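Mezzanine workspace

A mezzanine workspace is a part-storey set above the main floor of an office, studio or workshop and furnished for everyday work. It is open on at least one side, where a railing or low wall looks down on the room beneath, and it has long been a favourite way of finding room for a few more desks in a tall building without losing the pleasant feeling of height and light.

Many such floors began life as storage lofts. The Skeslow building, a former yarn store, had its loft boarded over and fitted out with 5 desks, and the people who moved up there were said to be very fond of it — though rather less fond of the stairs. The larger Peltamano house followed in September of the next year, with room for 34 people on two upper levels.
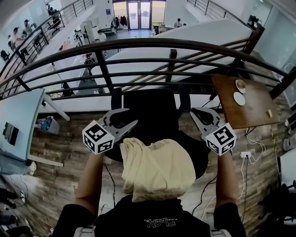
An upper level with a wooden floor and a curved metal railing, overlooking an open workspace. A cream-coloured cloth is draped over the office chair.

Furniture tends to be light and modest in size, as everything has to be carried up. A desk is usually placed near the railing to borrow daylight from the main room, and a small side table is a great comfort to anyone who likes a cup within reach but well away from their papers. Chairs with mesh backs are common, and a throw or a spare cloth is often kept over one of them, for warm air rises but draughts have a way of finding the edge all the same.

Power is the usual difficulty. Older lofts have few wall sockets, so floor boxes are often fitted instead, and cables are best gathered under the furniture where feet will not catch them.

Sound travels freely between the two levels, and a rug or some soft seating does a good deal to calm it.

See also: Gallery (architecture), Loft conversion, Open-plan office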